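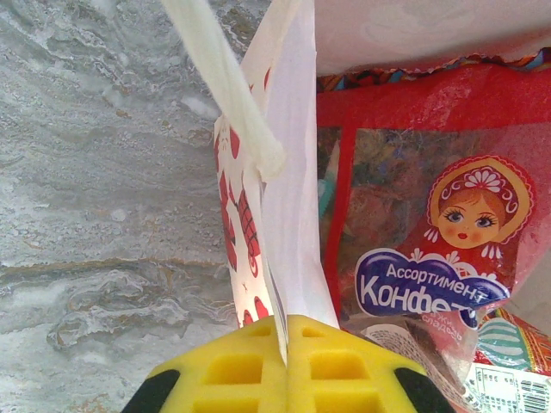

Gripper fault checklist - packing arm, Cetedero bench

September 11, 2022
By Palesa Khumalo
4 comments | 2 shares
Search this site

Done after the arm let go of a gift bag part way through a lift. The fault log says "grip lost, cause unknown". I went through the list from the top and didn't take the log's word for anything.

1. Emergency stop, both buttons. PASS. Pressed with the arm moving, and it stopped each time.

2. Finger pads, yellow, waffle pattern. PASS WITH NOTE. They meet down the middle. Dirkard's sheet says the squares give "sure hold on all packaging". I would like to know who tested that on thin white paper.

3. Black outer pads. PASS. No play when pushed by hand.

4. Grip on paper gift bag. FAIL. Held on the first lift, slipped on the repeat. Force was set to 61 both times, so don't tell me it was the setting.

5. Cord handle clear of the fingers. NOT SATISFIED. The thick cream one flops down over the top of the bag. Nothing in the program looks for it.

6. Goods lying close by. FAIL. A red bag of sweets, marked Конфеты, sat right up against the paper one. The planner is meant to leave a gap or refuse the pick. It did neither.

7. Glare on shiny wrappers. OPEN. Hendrik Masilela blames the white patches on the red plastic for the bad depth reading. Could be. He blamed the same thing in May, and the fault came back with the lights down.

8. Guard gate switch. FAIL. Arm carried on at slow speed with the gate ajar. This one matters more than the dropped bag and should have been at the top of the report.

9. Restart after fault. FAIL. Restarts by itself after 90 seconds. Turn that off.

Arm stays locked out until 8 and 9 are put right and I have seen them tested.

Comments

Tshepo Nkuna: Gate switch is on order. Can we run it with the gate taped shut?

Palesa Khumalo: No.

Gunārs Laur: Item 4 - was the bag empty or filled? The sheet gives different limits.

Palesa Khumalo: Filled for both lifts, and under the limit - if you trust the sheet. Weights are in the bench book.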